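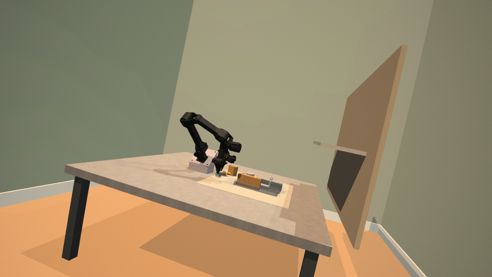 Rendering: Gunnlaugur Baldursdóttir

The set menu should be the default in small dining rooms

A restaurant with a long menu is making a storage decision before it makes a cooking decision. Every dish listed has to be held in some state of readiness, and most of those states cost flavor. Sauces are reduced early and reheated. Fish is portioned in the morning for an order that may come at nine in the evening or may not come.

I ran the kitchen at Tornell for two seasons with 83 items on the card. The walk-in was full every night and the bin was full every morning. When the lease ended I moved to Evlow, a smaller room with one menu of three courses and a choice of 2 mains. In July we served 2,316 covers from a kitchen with four burners. Waste went down far enough that we gave up one of the trash pickups.

The usual objection is that guests want choice. Some do, and a club dining room or a hotel has to serve them. But choice is often confused with accommodation. A guest who can't eat shellfish needs one good plate without shellfish in it, and a short menu can supply that on request. A long one tends to supply it by pointing at the chicken.

Price is the stronger objection. A fixed menu sets a floor on the bill, and a guest who wanted only soup and a glass of wine goes elsewhere. Pino handles this by selling any course alone at the bar until 7 p.m., with the full menu at the tables after that. I think the arrangement is sound, although the bar needs its own server and the margin on soup barely covers one.

Wine lists should be next. Ours still runs to six pages, and most of what we pour comes from the first.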